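## Visit to the Cirnier wall decal workshop, March

Cirnier prints wall decals for children's rooms, and in March they let a group of shop owners in to see how the sheets are made. The workshop sits behind the Plondo paint store, up one flight of stairs. Isamu Sakamoto runs the print floor and took us through it.

The vinyl comes in on rolls and goes straight to the printers. They had 2 running while we were there, one on a jungle border and the other on a set of planets. Sakamoto said the matte film sells better now, as parents don't like the glare from a ceiling light. It also peels off painted drywall with less trouble after a year or so.

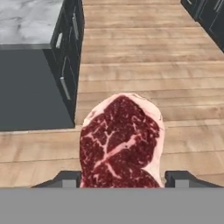 After printing, the sheets rest overnight before they go to the cutter. The blade scores the vinyl and leaves the backing whole, so each sticker lifts off on its own. A full batch is 225 sheets. Someone checks the corners by hand and pulls any sheet where the cut has drifted.

Balakrishnan Iyengar draws most of the designs. He showed us the Montoya range, with hot air balloons and clouds in four color sets, and a newer one called Senora that is mostly cactus and desert birds. I preferred the balloons. The birds were nicely drawn but small, and I think they would get lost on a big wall.

We each got to put up a test decal on a painted board. Mine had two bubbles, and Iyengar worked them out with a plastic card. He told us to wait a few weeks after painting a room before sticking anything up.

Small shops can order mixed batches, and samples are free if you pay the postage. I've asked for the balloons in gray and in yellow.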